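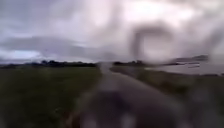

Motaung path trial – review meeting, Monday 2 pm
Present: Wing-yan Chang (chair), Lungile Du Plessis, Alper Bilgin, Ayanda Shabalala. Nam-gil Song on the phone, joined late.
Notes: AB. Shout if I've got anything wrong.

1. Last minutes
Agreed. Charger invoice still open, carry over.

2. Wet run, what went wrong
LDP went through it. Sivari unit, front camera only, out along the long path in rain. Drops on the cover glass almost from the start. Path follower kept its lock on the left edge but lost the right edge again and again. Unit slowed, carried on, slowed. No stop called by the software. Stopped by hand in the end at frame 1,000 of the log.
Main worry is not the wandering, it's that the blocked-lens check never fired. It should have done well before that. Log shows the first lost right edge at frame 213 and confidence still reported as good at 340.
WC asked if anybody was near the unit. LDP – no, she was walking behind, nobody else on that stretch. No injury, no damage. Goes in the incident book anyway as a near miss.

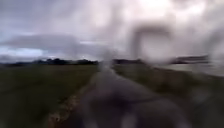

Nam-gil Song said he would not call it a lens fault at all. His view is that the cover did what any flat cover does in rain, and the failure is the check, which was tuned on dust and only looks for dark spots. A clear drop lets light through so it passes. He has said this before and wants it minuted this time. Minuted.
WC agreed in part but wants both looked at. LDP not convinced the check is the whole story, thinks the follower should not be allowed to run on one edge for that long whatever the check says.
Some discussion about whether the tilt of the cover makes it worse. No data, parked.

3. Cover glass
AS has tried the Fokau coating on a spare cover at the bench, water from a spray bottle. Ran off better than bare glass but left streaks, and streaks may be worse for us than drops. Hasnt been tried outdoors. 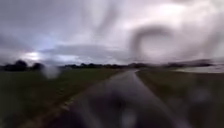

Small wiper also possible, Olla do one that would fit with a new bracket. AS doesn't like it – moving part, grit, and the motor would need sealing. Air nozzle quieter on maintenance but eats battery. WC: pick 2 options, test side by side on the bench, then outside. No more talk till there are results.
A hood was suggested as well. AS will cut one from card to see if it gets into the view.

4. Rules until fixed
No runs in rain. If it starts raining mid-run, walker stops the unit and it comes back on the handset.
Walker within reach of the stop button at all times, not just in sight. LDP said this is what we do already, WC wants it written down.
Speed cap stays at walking pace, dry or not.
One edge lost = unit holds. NS to change the setting, temporary, will mean a lot of nuisance stops where the grass creeps over. Accepted.

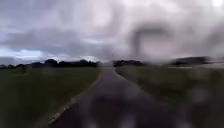
5. Actions
NS – one-edge hold, before the next run. Then new blocked-lens check, with clear drops in the test set.
LDP – near miss form. Copy the whole wet log to the shared drive, not just the clips.
AS – two cover options on bench, card hood, recieve quote from Olla.
AB – type up the run rules, one page, in the van.
WC – tell the landowner we're paused.

6. AOB
Van key is missing again. Whoever has it please put it back on the hook.
Next meeting once AS has bench results, early December probably.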